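待ち時間の扱いについて
シミン・ジャファルザーデ

プロジェクトPlolotardの実演データは全部で400件ある。対象は廃棄予定のデスクトップ機とワークステーションで、作業はCPUソケットのレバー操作に限った。映像は固定カメラと手首カメラの二系統で記録した。

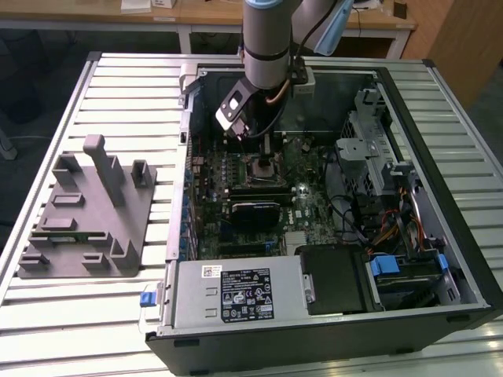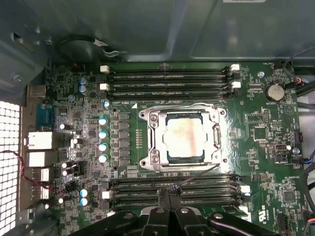
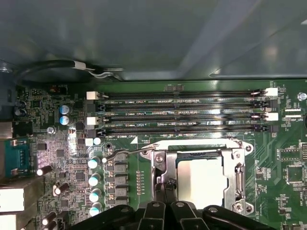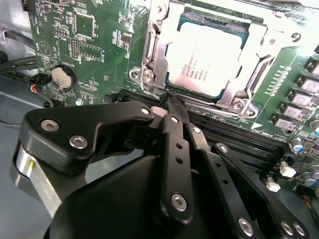
Skullier 第6巻第2号

四月の時点で、方法の節は書き終わっていた。遠隔操作で実演を集め、静止区間を除去し、残りを学習に使う。静止区間とは、手先速度が閾値を下回った状態が続く部分を指す。除去はニクザドの書いたスクリプトが行い、査読者から質問が来たことは一度もない。静止している腕は何も教えない、というのが前提だった。

スクリプトが動いていなかったことに気づいたのはマティッチである。設定ファイルの単位がミリ秒になっており、閾値の判定は常に偽を返していた。私たちが論文に載せるつもりだった方策は、静止区間を一つも取り除かずに学習したものだった。

「直して回し直せばいい」とガセミは言った。「良くなる方向のはずだ」

単位を直し、同じ乱数の種で学習をやり直した。評価用の6台で試すと、方策は前より速く、前より悪かった。指先はレバーの手前まで滑らかに進み、そのまま横を通り過ぎて保持枠に当たる。力覚の上限で停止する。腕を戻す。次の試行でも同じ場所に当たる。ガセミは種を替え、さらに替え、夕方には替えるのをやめた。

私は実演の記録を見直すことにした。操作者は三人いた。ニクザドとガセミの実演には長い静止がほとんどない。残りはエラヘ・ザレイの分で、ザレイはレバーに触れる前に必ず止まっていた。止まる長さはほぼ揃っていて、2秒である。手首の角度も指の開きも変わらず、その後に指先がわずかに下がり、触れる。

ザレイは三月で契約が切れ、Drisbridgeの保守部門に移っていた。電話をかけると、後ろで空調の音がしていた。

「止まっていましたか」
「全件で」
「映像が遅れるからだと思います。手を止めて、画面が追いつくのを待つんです」
「遅延は測りました。そんなに長くありません」
「では、追いついた後も待っていたんでしょう」

何を待っていたのかと訊くと、ザレイはしばらく黙った。その沈黙の長さを、私は測らなかった。

「前の職場では手で抜いていました。レバーは機種ごとに硬さが違います。触る前に一度、どこが支点かを見ます。見ている間は手を動かしません。動かすと見えなくなるので」

礼を言って切り、通話の内容をログに書いた。分類の欄は「操作者への聞き取り」とした。

仮説は二つ立てられた。第一は画像の問題で、腕が動いている間は手首カメラの像が流れ、静止中のフレームだけが支点を読める鮮明さを持つというもの。第二は時間の問題で、静止そのものが接近と接触の境界の印として働き、方策はそこで動作の種類を切り替えているというもの。前者が正しければ、静止区間から一枚だけフレームを残せば足りる。後者が正しければ、像を黒く塗りつぶしても長さを残せば足りる。

マティッチが条件を分けて学習を組み、Akbari棟の計算機を週末いっぱい占有した。利用申請の目的欄に「待つことの効果」と書いたところ、管理側から、学術的な表現に改めるよう差し戻しが来た。「静止区間の保持に関する比較」と書き直して受理された。

結果は次のとおりだった。一枚だけ残した方策は、全部を除去した方策と区別がつかなかった。黒く塗りつぶして長さを残した方策は、レバーの手前で正しく止まり、止まったあと、見当違いの方向に下りた。どちらの仮説も単独では足りない。両方を残した元の方策だけが、止まり、見て、下りた。

論文としてはこれで書ける。静止区間の除去は無害な前処理とは限らない、という一文が要旨に入る。ニクザドは自分のスクリプトの名前を付録から外してほしいと言い、翌日になって、やはり残してほしいと言った。

書けなかったのは試行1001である。

評価の最後に、机に残っていた筐体を一台追加した。レバーはすでに起きていた。下ろす必要も、起こす必要もない。除外条件に該当するので本来は試行に数えないが、番号は起動と同時に自動で振られる。私は停止ボタンに手を置いたまま、方策を走らせた。

腕は通常どおり接近し、ソケットの手前で止まった。2秒が過ぎた。腕は下りなかった。さらに同じだけ待ち、また待った。力覚の値は零のままで、異常停止も時間切れの判定も出ていない。画面上では、方策は毎周期、現在位置と同じ位置を指令し続けていた。

「固まったな」とガセミが言った。
「指令は出ています」とマティッチが言った。「ここにいろ、という指令が」

解釈は難しくない。学習データに、レバーが起きた状態から始まる接近は一件もない。入力が分布の外に出て、方策は最も近い区間、つまり静止に落ち込み、抜ける条件が来ないので留まった。静止を含めて学習した方策に固有の失敗様式であり、除去した方策なら保持枠に当たって止まっていたはずである。どちらが安全かは用途による。私はそう下書きし、考察の末尾に置いた。

夜になってから、ザレイに映像を送った。評価の担当者ではないので、意見を求める理由は共同研究の手続き上は存在しない。件名は番号だけにした。

返信は翌朝届いていた。

「私もここでは触りません。ひとつ確認ですが、この腕はいつまで待たせましたか」

ログを開いた。停止ボタンの押下は記録されているが、静止の開始時刻がない。単位を直したスクリプトが記録系にも組み込まれていて、速度が閾値を下回った区間をすべて取り除いていた。残っていたのは接近の軌跡と、私がボタンを押した瞬間の一行で、二つは隙間なくつながっていた。

設定を戻し、返信には「不明」と書いた。それから考察の末尾を消し、筐体を机に置き直して、もう一度走らせる準備をした。今度は時計を横に置いた。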